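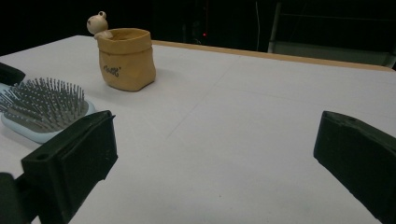

白色哑光台面的灰痕
一批公用桌子的检修记录,以及表面粗糙度、填料硬度和封边之间的关系

文/本刊材料组

Onutness的公共阅览楼在更换家具之前做过一次清点,全楼登记在册的白色哑光台面共943张,分布在阅览区、自习间、手工室和员工茶水间。检查时先用干布擦一遍,再用中性清洁剂擦一遍,仍有灰痕的记为“残留”。最后残留一栏里有509张。负责这次检查的是Hosteck的台面检修工程师Osaze Ajayi,他所在的部门只做翻新,不卖新桌。

这个比例超出了采购方的预期。合同里写的耐磨等级没有问题,送检样板也都合格,台面没有磨穿,装饰层完整,绝大多数灰痕用指甲摸不出高低。采购方最初把它归为保洁问题,换过两种清洁剂,又把每日擦拭改为早晚各一次。几个月后复查,灰痕的数量没有减少,高频擦拭的台面还出现了局部发亮。

哑光是怎么来的

台面的光泽由反射光的方向分布决定。表面足够平整时,入射光大部分沿镜面方向返回,人眼看到的是高光。表面存在微米尺度的起伏时,反射光被打散,看上去均匀、柔和,即通常说的哑光。

以常见的三聚氰胺浸渍纸饰面为例,起伏来自压机的钢板。钢板经过喷砂或蚀刻,热压时树脂流动,填满钢板的纹理,固化后把纹理原样留在台面上。涂料类饰面走另一条路线,靠消光粉在漆膜干燥收缩时顶出细小的凸起,多数消光粉是二氧化硅。两种路线得到的光泽度读数可以相同,显微镜下的形貌差别很大:前者的峰谷相对规则,后者的凸点随机分布,尖锐程度取决于粒径和漆膜厚度。

光泽度仪只给出一个角度下的反射强度,读不出峰的形状。Ajayi在报告里把这一点列为采购规范的缺口。规范只规定光泽度的上下限,供应商便可以用任何一种形貌去满足它,而后续的沾污表现由形貌决定。

灰色从哪里来

检查人员从残留灰痕上取样,用胶带粘取,再做能谱分析。结果可以归成几类。第一类是金属。铝、铁和少量锌以极薄的转移层形式附着在凸点的侧面。第二类是石墨和炭黑,前者多见于自习间,后者与鞋底、椅脚套和深色橡胶制品有关。第三类是皮脂与粉尘的混合物,呈浅灰色,边界模糊,常见于台面前沿。

金属转移值得单独说明。通常认为硬物划伤软物,台面上的灰线于是被当成划痕。实际测得的情况往往相反。白色饰面为了获得遮盖力,需要大量钛白粉,晶型一般为金红石,硬度高于铝,也高于多数未经淬火的钢。饰面耐磨层里还可能加有更硬的氧化铝。一枚铝制钥匙扣从台面上拖过,被磨掉的是铝,台面扮演的是锉刀。留下的铝屑嵌在凸点之间,氧化后显灰色,在白色背景上对比度极高。同样的转移也发生在木纹色和深灰色台面上,只是看不出来。

这种痕迹在陶瓷行业早有研究。哑光釉餐盘上的刀叉印属于同一类现象,处理方法也接近:弱酸性清洁膏配合细磨料,把金属溶掉或剥离。陶瓷釉面经得起这样处理,树脂饰面未必。草酸类清洁膏停留时间过长,会让部分饰面失光或发黄,封边胶线附近尤其明显。

Xie实验室的对照试验

灰痕能否在出厂前预测,是Hosteck委托Xie实验室回答的问题。试验由Kieran Ó Súilleabháin主持,样品取自市面上可以买到的白色哑光饰面,其中包括Catela系列的一款低光泽板材。所有样品切成相同尺寸,在恒温恒湿条件下放置到重量稳定,再进行划擦。

划擦头有三种,分别为铝球、低碳钢球和石墨棒。载荷固定,行程固定,每划一次测一次色差。随后用湿布按规定压力往复擦拭,再测色差,两次之差记为可清除部分,剩余记为残留部分。Ó Súilleabháin坚持把这两部分分开报告。他的理由写在方法说明里:耐沾污标准所用的试剂多为咖啡、醋、口红一类,它们在表面上铺展或渗透,干固体的转移不在其覆盖范围之内,混在一起评级会掩盖差异。

结果有几处与直觉不符。算术平均粗糙度与残留色差的相关性很弱,两块粗糙度几乎相同的样品,残留可以差出数倍。相关性较好的是峰顶的平均斜率。峰越陡,划擦头与凸点接触时切下的材料越多,擦拭时布料纤维也越难伸进谷底。Catela的样品处在中间位置,对铝的残留偏高,对石墨的残留偏低,实验室没有给出进一步解释,只注明该样品表面能较低,可能影响石墨片层的附着。

载荷的影响同样不是线性的。低载荷下转移量很小,几乎全部可以擦掉。越过某个阈值后,残留部分陡然上升。不同样品的阈值不同,但都落在日常使用能够达到的范围内,一台金属底壳的笔记本电脑带着手掌的重量在桌上挪动,已经足够。

擦亮的问题

高频擦拭造成的发亮是另一种损伤,术语叫抛光变色。凸点顶端被磨平以后,镜面反射的成分增加,该处光泽度上升,侧光下呈现出一块比周围亮的区域,正上方看又不明显。保洁人员在正常照明下作业,很难察觉自己正在制造它。

三聚氰胺海绵在这里起了主要作用。这种海绵由硬质开孔泡沫构成,孔壁极细,擦拭时相当于很细的砂纸。它确实能去掉嵌在谷里的金属和石墨,同时也削掉峰顶。Xie实验室的补充试验显示,用海绵干擦到残留灰痕消失时,样品的光泽度平均上升超过35%。湿擦的上升幅度较小,方向一致。

翻新行业对此的处理办法不多。涂料类饰面可以整体打磨后重喷,代价是工期和气味。浸渍纸饰面无法重喷出同样的纹理,只能更换面板。因此Hosteck在报价之前先区分饰面种类,做法是在桌板底面找一处不显眼的位置,用溶剂棉签按压片刻,观察表面是否发软。固化完全的三聚氰胺树脂对丙酮没有明显反应,许多单组分漆膜则会发黏。测试点事后要做标记,避免下一次检修在同一位置重复取样。

接缝与封边

台面上更早失效的部位常常在边缘。一张桌板有正面、底面和侧边,侧边暴露的是基材断面,吸湿速度远高于饰面。封边条的任务是把断面盖住,材料有塑料、浸渍纸和实木条等,各有各的失效方式。

塑料封边的弱点是胶线。热熔胶在压合温度偏低时浸润不足,外观看不出来,受潮后从端头开始翘起。胶线本身略微发黏,会吸附灰尘,几个月后在白色台面外围形成一条细黑线。检修记录里有不少“边缘发霉”的描述,取样后多数是灰尘和棉絮。

实木条的弱点是尺寸变化。木材横纹方向随含水率胀缩,人造板的胀缩规律与它不同,两者粘在一起,接合处要长期承受交变的剪切。如果木条比台面高出一线,水会积在内侧;低一线,则饰面的边角失去支撑,容易崩口。熟练工人会让木条在安装时略高,等胶固化后刨平,再用细砂纸收边,收边时要在饰面上贴保护膜。膜贴得不够宽,砂纸扫过的地方会留下一圈与木条平行的亮带,以后无法消除。

两块台板拼接处的细缝也归在这一类。缝内填充的硅酮胶在头一年颜色正常,之后逐渐吸附油性污物。Ajayi的建议是拼缝不填胶,改用底面的连接件拉紧,缝里进了脏东西可以松开清理。阅览楼没有全部采纳,茶水间的台面仍然填胶,理由是防止液体流入下方的柜体。

规范怎么改

阅览楼的新采购文件在二月定稿,比旧文件多出几页。光泽度的上下限保留,另加了峰顶斜率的上限,由供应商提供三维形貌数据,买方抽检。干固体转移按Xie实验室的方法测试,可清除与残留两项分别设限。样板不再由供应商自行挑选,改为从量产批次中抽取,封存一块,质保期36个月内发生争议时以封存样板为准。

质保条款里有一处反复修改过。初稿要求供应商对“正常使用下出现的变色”负责,供应商认为金属转移属于外来物附着,不构成材料变色。双方最后改用测量值描述:在规定位置按规定方法擦拭后,色差超过限值即为不合格,成因不计。测量位置避开台面前沿,那里的皮脂沾污由保洁处理。

清洁规程也写进了附件。日常用超细纤维布加清水,布要折叠使用,每折一面用脏就翻面。含蜡的家具护理剂禁用,蜡会填进谷底,短期内让灰痕变淡,随后把新的灰尘一并固定住。金属痕迹由专人每季度集中处理,清洁膏用量、停留时间和擦拭次数逐张登记。三聚氰胺海绵从保洁车上撤掉了,仓库留有少量,领用需要签字。

颜色的讨论持续得更久。浅灰色和暖白色的样板都送来过,前者对金属痕迹的掩盖效果明显,残留相同的情况下肉眼几乎无法分辨。馆方考虑到朝北房间的照度,自习间仍选白色,手工室改为浅灰。照明顾问提出过一个折中办法,把自习间的灯具从长条形直射改为大面积漫射,减小侧光下的明暗差,抛光变色因此不易显现。测算后发现灯具的费用高于更换台面,这一项没有进入预算。

旧台面的去向分成两路。浸渍纸饰面的板材拆除五金后切成搁板,正反面对调,原来的底面朝上。涂料饰面的那部分由Hosteck运回车间,打磨、重喷、重新封边,再按新的方法各抽一块送Xie实验室复测。第一批复测数据已经返回,石墨残留符合要求,铝的残留仍有样品超限,车间正在试用粒径更小的消光粉。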